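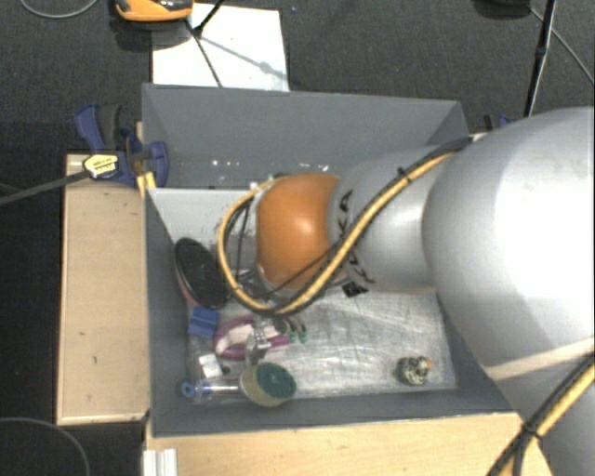
久しぶりに長く書きます。この冬ずっと夢中になっている「手紙を書くこと」の話! 連投になるので、興味ない方はそっとミュートしてください

きっかけは祖母の引き出しでした。実家の片付けを手伝っていたら、紐でくくった封筒の束が出てきて、全部で141通。差出人はほとんど同じ人で、祖母が若い頃に文通していたエリン・パウエル(Elin Powell)さんという女性です

母に聞いても「ああ、ウェールズの人ね」くらいしか知らない。私も名前すら初耳でした。何十年も続いた友情があったのに、家族がほとんど知らないってすごくないですか

で、読みました。辞書を引きながら夜ごと2通ずつ。最初は筆記体がまったく読めなくて、nとuとvが全部同じ波に見える。でも20通を越えたあたりで急に目が慣れて、エリンさんのクセがわかってくるんです。gのしっぽが長い日は機嫌がいい(たぶん)

内容がまた、びっくりするほど普通なんですよ。庭の豆が育たない、妹の結婚相手が気に入らない、雨、雨、また雨。それが最高に面白い! 大事件が起きないのに続きが気になって、豆がようやく実った回では夜中に声が出ました

特に好きなのが、便箋の余白に縦向きで書き足してある追伸。書ききれなくて紙を回して、さらに封筒のふたの裏まで使ってる。「さっき隣の犬がまた来た」で終わってるやつ、最高です。送る直前まで話したかったんだなあ

それで自分でも書きたくなって、まず便箋を買いに行きました。ここからが沼です

最初に買ったのはBeranoの薄いクリーム色の便箋。手触りがさらっとしていて、ペン先がすべりすぎないところが好き。ただ、私の筆圧だと裏に跡が出るので、両面に書くのはあきらめました。片面だけだとすぐ枚数が増えて、封筒がぱんぱんになります(それはそれで嬉しい)

万年筆はReisingerの中字。これは伯父のお下がりで、ずっと机の奥で眠っていたもの。インクが固まっていたので、ぬるま湯に一晩つけて、水を替えて、また一晩。三日目の朝に青い筋がすーっと出てきたときの気持ち、わかってもらえるかな…

インクはLornskaの「苔」みたいな緑を使っています。書いた直後は明るいのに、乾くと少し灰色に沈む。雨の多い土地の手紙を読んだあとだと、この色しか考えられなくなってしまって、もう1瓶買い足しました。早い。減るのが早い

さて問題は、誰に書くか。友達にいきなり手紙を送ると心配されるんですよ。一人目の友人からは届いたその日に「何かあった?」と電話が来ました。何もないです。豆の話がしたかっただけです。いや、うちに豆はないけど

そこで文通の会に入りました。Zunumという小さな会で、自己紹介カードを郵送すると、趣味の近そうな人を紹介してくれます。カードの質問がいいんです。「最近、何を待っていますか」とか。返事に丸一日悩みました

私は「春に植え替えるつもりのゼラニウム」と書きました。そうしたら紹介されたのが、オーストリア在住のThaddäus Trummerさん。ゼラニウムの鉢を7つも窓辺で冬越しさせている人でした。マッチング、完璧では??

最初の手紙が届いた日のことを書かせてください。ポストを開けたら、広告のチラシの間に分厚い封筒が挟まっていて、見慣れない切手が斜めに貼ってある。玄関で靴も脱がずに開けました。紙からほんのり石鹸みたいな匂いがして、それだけで遠くの家の引き出しを覗いた気分

文章は英語と、ときどき日本語。「寒いです。しかし花は元気です」という一行の「しかし」が好きすぎて、付箋に書いて冷蔵庫に貼っています

返事を書くのに一週間かかりました。下書きをして、清書で間違えて、また最初から。でも途中で、エリンさんの手紙にも書き間違いがたくさんあったのを思い出したんです。二重線でぴっと消して、平然と続けてる。それを見てから私も消すだけにしました。すごく楽になった

手紙を始めてから変わったこと。日中に「あ、これ書こう」と思う瞬間が増えました。駅前のパン屋の看板の角度が変わったとか、湯呑みの底に残ったお茶の形が鳥に似てたとか。前は気づいてすぐ忘れていたものを、次の手紙まで取っておく感じです

あと、返事を待つ時間が思ったより楽しい! 相手がいつ読んでいるのか、そもそも届いているのか、まったくわからない。既読がつかない。最初はそわそわしたけど、今は出したら忘れて、忘れた頃に届くのがちょうどいいです

これから始めたい人向けに、私の失敗をいくつか置いておきます

その一、封蝋。憧れて垂らしてみたら封筒の上で巨大な赤い水たまりになりました。厚みも出るし、海外宛てには使っていません。今は手元に残す封筒で練習中。三回に一回はきれいに押せます

その二、重さ。便箋が増えたら必ずはかってから切手を貼ること。私は勘で貼って、料金不足で自分のところに戻ってきました。自分の字で書いた自分宛てじゃない手紙が帰ってくるの、かなり気まずい

その三、宛名。筆記体で格好つけずに活字体で大きく。中身はどれだけ崩してもいいけど、宛名は配達してくれる人が読むものなので

ところで祖母の束なんですが、当然ながら入っているのはエリンさんから来た分だけで、祖母が書いた返事はないんです。会話の片側しか聞こえない電話みたい。「あなたの言っていた青いコートの件、大賛成!」って、何を言ったの、おばあちゃん

母と二人で古いアルバムをめくって、青いコートを探しました。白黒写真なので青かどうかはわからない。でも襟の大きなコートを着て、やけに得意げに立っている一枚があって、母が「これでしょ」と即決。私もこれだと思います

手紙の中身は少しずつノートに書き写しています。写しながら訳していて、先週のぶんでちょうど827行目。豆の回はもう三回読み返しました

4月になったらThaddäusさんとゼラニウムの植え替え報告をし合う約束をしています。うちのベランダのは葉っぱがだいぶ茶色いけど、根元に小さい緑が出てきたので、それを次の手紙に書くつもり。絵もつけたいけど絵心が…練習します!

おすすめの便箋や、にじみにくい緑のインクを知っている方がいたらぜひ教えてください。手紙の思い出話も大歓迎です。全部読みます

それから、封筒のふたの裏の追伸、やってみたら想像以上に書きづらいです。のりのところにインクが乗らない。エリンさん、どうやってたんだろう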